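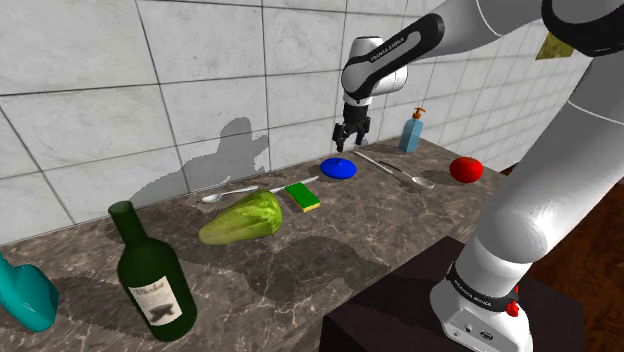

Looking after your car at home: tyres, wipers, battery and glass

I love a morning spent pottering about with the car. You don't need a ramp or a wall of spanners for any of this, just a bucket, a few cloths, a decent pressure gauge and somewhere level to park. Most of these tips came from readers, and I've tried every one on my own tired old hatchback.

Tyres

Check pressures cold, before you've driven anywhere. The right figures are usually on a sticker inside the driver's door or the fuel flap, and the fronts and rears are often different (mine are, and I had them the wrong way round for a whole summer!). Don't forget the spare if you've got one.

While you're down there, run your palm gently over the tread. If one edge feels more worn than the other, get the tracking looked at. Pick out any small stones with a blunt screwdriver, but leave a nail or screw exactly where it is and take the car to a tyre shop.

Sobia Rind wrote in to say she keeps her valve caps in an egg cup while she works. I now do the same and haven't lost one yet.

Wiper blades

Smeary wipers are very often just dirty wipers. Lift the arms, fold a damp cloth over the rubber and draw it along from end to end. You'll be amazed at the black muck that comes off, so do it again with a clean bit of cloth until it stays pale. If the blade still judders or leaves a stripe, fit a new one.

When you change blades, lay a thick folded towel on the windscreen first. The bare arm is sprung and can crack the glass if it snaps back. On some cars the arms won't lift until you've put them in the service position, so have the handbook open.

Screenwash

Plain water grows slime in the bottle and freezes in the pipes. Use proper screenwash, mixed to the strength on the label for the time of year. Never use washing-up liquid! It froths, it streaks and it can mark the paint.

Blocked jet? Try a soft old toothbrush and warm water before you go poking about with a pin.

Battery

If the car sits for weeks at a time, a smart charger is a lovely thing to own. Follow the charger's own instructions and keep the area well aired. Crusty white or greenish stuff on the terminals should be cleaned off with the engine off and gloves and glasses on. Negative lead off first, back on last. Have your radio code handy if your car is old enough to want one.

Inside of the windscreen

My favourite job, and the one that makes the biggest difference on a night drive. Two microfibre cloths, one barely damp and one bone dry. Wipe up and down on the inside and side to side on the outside, then any streak tells you which face it's on. For the awkward corner by the dashboard, use the back of your hand to push the cloth along.

Dog hair

Put on a rubber glove, dampen it slightly and stroke the seat in one direction. The hair rolls up into great satisfying sausages. Bakari Kashindye does his boot carpet with a window squeegee, which works even better on short pile.

Oil

Level ground, engine off, wait a few minutes, wipe the dipstick, dip it again and read it. I check mine before any long trip, and I've written the oil grade on a bit of masking tape inside the glovebox lid so I'm never stood in the shop guessing. Top up a little at a time, then check again. Going over the top mark is as bad as running low.

Next up: door seals, squeaky hinges and what to do about a musty heater.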